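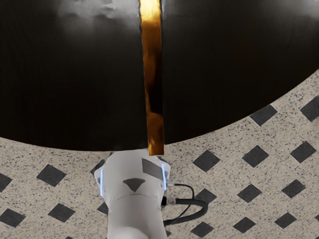 Long Things, Round Tables: House Rules for Arms in Small Workshops

Posted 3/11/18 by Cormac Flanagan, Lostwood

We keep a list of rules taped inside the cupboard door at Lostwood. Most of them exist on account of something getting knocked over. A few exist on account of me. Readers keep asking for the part about bars, rods and curtain poles, so I have typed it up, cleaned out the swearing and added what Amra Radonjić scribbled in the margins.

Before you switch anything on

Walk the reach. Put the longest piece you plan to handle in your own hand, hold it at arm's length, and turn in a slow circle where the arm will stand. Anything you hit, the arm will hit too, and it will not say sorry. Move the lamp.

Measure from the wrist to the far end of the piece. People tape off a keep-out zone for the bare arm and then hand it a long bar, after which the tape is decoration. Our zone gets redrawn for every job over a foot long. It's tedious and we do it anyway.

Rehearse in the simulator first. Bent bars are free in there. Gilmar Miranda once put the same rod through the same virtual tabletop 226 times in an afternoon and called it research, and I can't say he was wrong, as the table in the shop has yet to be touched.

Round tables

A round table has no corners to catch your hip on, and for an arm that's about the end of the good news. The distance to the edge changes everywhere you look. Teach the arm the rim as a curve. If your software only understands boxes, draw the box bigger than the table and live with the wasted space.

Lift, then swing. Never both at once near the edge, however pretty it looks.

Dark tops are hard on cameras and so is glare. Close the blind or shift the light before you start fiddling with settings. I've watched a grown man spend a morning on exposure values with the sun coming straight in behind him.

Shiny metal

Polished brass-colored stuff reflects whatever is near it, and your depth camera may believe all of it. A strip of matte masking tape near each end gives it something dull to look at. Pull the tape off the same day. Left until September, it will need solvent and an apology.

Wipe off the oil. Wipe the gripper pads as well, which everyone forgets.

If the piece has to be held by one end, slow down. A long bar gripped at the end is a lever, and the twist lands on the wrist. Check the weight and the overhang against the manual for your arm, and if the manual only gives you a payload figure, don't assume it holds good at the far end of a pole. Hold the piece in the middle whenever the job allows.

Cables

Leave a loop at the wrist big enough for the full turn, and no bigger. Too tight and it pulls at the connector. Too loose and it goes fishing for things on the bench.

Turn the wrist all the way one direction, then all the way back, by hand or at crawl speed, and watch the cable the whole time. Do it again after anybody has "just tidied up in there."

No zip ties on a part that bends. Hook-and-loop strips, please. Jozefína Pešek buys them in packs of 100 and they still vanish.

Lights

Write down what each status light means on your arm and stick the card where you can read it from the stop button. Makers don't agree on colors. At the Pradeda shop they have 2 arms with different ideas about blue, and for a while the staff did too.

A light tells you what the machine thinks it's doing. Treat the arm as live until the power is off and locked off.

While it's running

One person holds the stop button and does no other job. Holding a coffee counts as a job.

No reaching across the table to straighten the piece. Stop, straighten, step out, start again.

Keep the floor clear, particularly if yours is patterned. Valdir Araújo dropped a black hex key on our tiles and we found it eventually, with his foot.

Log the near misses along with the hits. Ours go in a school notebook, and entry 546 reads, in full, "bar, lamp, again."

See the second line under the first heading about moving the lamp.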